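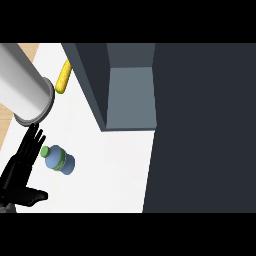 Figure 6. Simulator view, table-clearing exercise. Corn cob and water bottle on the table, both arms in view.

Section 6. Setting Up a Table-Clearing Run

Applies to Grudo two-arm kits with the Imovby simulator. Revised February 17, 2025.

You bought a robot to do chores. This section covers the chore of getting it ready to do one. A person can clear a corn cob and a bottle off a table while looking for their keys, so please adjust your expectations before step 1.

All steps here are done in the simulator. Section 7 repeats them on the real kit, where things roll onto the floor and stay there.

Before you start

You need a finished arm calibration (Section 4) and the "Kitchen Basic" object pack. If you skipped Section 4, the software will let you carry on. It is polite that way.

6.1 Load the table

1. Open Imovby and choose New Run, then Table Clearing.
2. Pick the white table. The glossy one is harder for the object finder, and you can be disappointed by it later.
3. Add one corn cob and one water bottle from the object pack.
4. Lay the bottle on its side, clear of the cabinet block. Leave open table around it.
5. Place the cob anywhere the arm can see it. Tight up against the block is allowed and is the harder setting. Check "Close Quarters" if you choose it.
6. Save the layout under a name you will recognize. Layouts called "test," "test2" and "testfinal" cannot be told apart in the results screen.

Note: Objects in the pack have fixed weights. The bottle is always treated as full. To change this, see Appendix B.

6.2 Set the hand

1. Select the hand that will go for the bottle and open the Grip tab.
2. Set grip force to 85. The scale runs to 100, and a value of 100 is for users who want to find out what the simulator does with a crushed bottle.
3. Set the approach to From Above for the cob and From Side for the bottle.
4. Turn on Arm Spacing. This keeps one arm from reaching through the space the other is using.

Caution: Do not turn off Arm Spacing to save time. In the simulator you lose a run. On the real kit you lose a finger joint, and the part ships from Benítez whenever Benítez feels ready.

6.3 Run it

1. Press Preview. Both arms should move slowly and touch nothing.
2. Press Start and let the run finish. The stop key is the space bar.
3. Repeat until you have 100 runs on the same layout. Fewer than that and one lucky grab makes the robot look employable.
4. Open Results and read the Dropped column first.

Our own test set was 4,000 runs of this exercise. The table was fully cleared in 940 of them. Encarnación Figueroa, who wrote the grip settings, considers this encouraging. Her kitchen is still cleared by hand.

If something goes wrong

The hand closes beside the bottle: redo the calibration in Section 4.

The cob will not come away from the block: move it into the open and run again, then return it once that works.

The hand hovers and does nothing: the planner, Gumby, has not found a safe path. Give it a full minute before you press stop. Layouts saved before the August update may need to be rebuilt from 6.1.

Go on to Section 7 when the Dropped column is shorter than the Cleared column. Keep a dish towel nearby.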